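Topstitching

Topstitching is a line of stitches sewn on the outside of a garment, where it shows. Used on jeans, jackets, bags. Holds the seam flat, also decoration. Thread is heavier than normal sewing thread and often a contrasting color, tan or gold on dark denim being the usual.
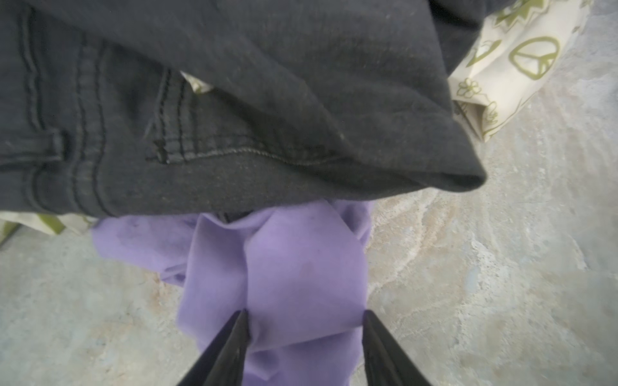

On jeans it mostly runs in two parallel rows, along the pocket edges, the yoke and the belt loops. Black jeans get gray or tan thread, or matching black. Rows shoud stay even around curves, which is the hard part. Longer stitch than a regular seam.

Care: wash inside out, cold. Dark denim picks up lint, and the thread fades slower than the cloth on some pairs. Rindwood denim guide (March edition) says up to 25 washes before the contrast changes much. Keep away from light colors the first 2 washes.

See also: Flat-felled seam, Bar tack, Selvage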